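Home | Minutes | Rules | Newsletter | Lost Property | Contact

PIRNCOMBE TABLETOP AND PROPS CLUB
Minutes of the monthly meeting, Jun 26, 2025

Held in the upstairs room at Pirncombe Hall. The chair opened the meeting once the kettle had finished, having tried to open it twice before that.

1. Minutes of the last meeting

Approved, with one correction. The item recorded as "a lengthy discussion of glue" should read "a lengthy disagreement about glue." The member who asked for the correction was thanked in a tone the secretary has chosen not to record.

2. Matters arising

The window still does not close. The hall has been told again and has again promised to look at it. One member observed that looking at it is easy enough, you can do it from the parking lot.

The box marked FRAGILE, which went missing in March, was found under the box marked MISC. Contents intact except for one saucer. The saucer was agreed to have been ugly.

3. Money

The balance stands at $3,259. Of this, $2,000 is set aside for the fall show and cannot be touched, a point made three times for the benefit of the members who keep touching it. The paint order from Zuvov came to $198, including a delivery charge that several people wanted to discuss. They were allowed four minutes.

A request to buy a second display cabinet was put off until somebody measures the stairs.

4. The table surface

Discussion resumed on what color the display table should be. Those present will remember that the club has been having this discussion for some time. The white cloth shows every crumb. The green felt makes everything look as if it is about to be gambled on. A proposal for plain charcoal gray, matte, with no pattern of any kind, was put forward with more confidence than the club is used to.

The objection was that dark gray is gloomy and that visitors will think somebody has died. The answer was that pale pieces look their best on it, and that the club owns a great many pale pieces, mostly because it ran out of the other paint.

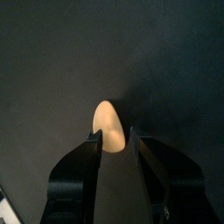 Minutes, Vol. 7, No. 6, p. 2

The egg was generally admired. Even the gloomy-gray objector allowed that a small beige-peach shape on a dark ground does get looked at, and that it picks up the light nicely down the one side. The member who favors white said any egg would look good on anything. This was tested against memory — the yellow gingham, two shows ago — and withdrawn.

Two practical points were raised. First, dark matte surfaces take smudges, and the club contains people who eat potato chips during setup. Second, soft shadows are pleasant when you have one piece and a lot of room, and less so when you have a whole dinner service crammed onto a card table. The lighting group will think about moving the lamps. The lighting group asked to have it noted that it consists of one person.

Agreed: charcoal gray for the fall show, on trial. The green felt to be kept for the raffle. A cloth for wiping to be kept at each end of the table, and chips to be eaten in the corridor.

5. The question of the crease

A side discussion began over whether an egg ought to have any line or shading across its lower part, or whether it should be perfectly plain. Opinions were firm and evenly divided. One side holds that a completely smooth egg looks like a bar of hotel soap. The other holds that an egg is the one thing in nature that already knows what it is doing and should be left alone.

It was also asked which way up an egg belongs. The show rules say only that pieces must be "presented the right way up," a phrase written by people thinking about teapots. Narrow end up was felt to be usual. Narrow end up and leaning a little was felt to be artistic. Lying down altogether was felt to be lunch.

Agreed: the wording to be looked at before the fall. No vote was taken, as three people had their coats on.

6. Fall show

The Rweyemamu Gallery has offered its front room again on the same terms. Accepted with thanks, and with a promise to bring our own extension cords this time.

The printer can do 3,000 leaflets for very little more than a sensible number. The meeting was reminded of the last occasion this argument was made, the results of which are holding up one end of the bookcase. A sensible number will be ordered.

Entries to be in the upstairs room a week before opening. Late entries will be accepted, as they always are, but they will be accepted coldly.

7. Storage

The Nullport shelving is up. It is level if you stand to the left of it. Heavy pieces on the bottom, small pieces in the shallow trays, nothing to be stored in the teapot.

8. Any other business

A member asked whether the biscuit fund could be renamed the cookie fund. Carried.

A member asked whether it could also be increased. Not carried.

The owner of the blue umbrella is asked to collect it or to stop describing it as stolen.

The meeting closed at ten past nine. Chairs were stacked by the people who always stack them.

ACTIONS
Chair: window, again.
Lighting group: lamps.
Secretary: rule wording on which way up; gallery letter.
Anyone with a tape measure: stairs.

Page last updated after corrections from the glue faction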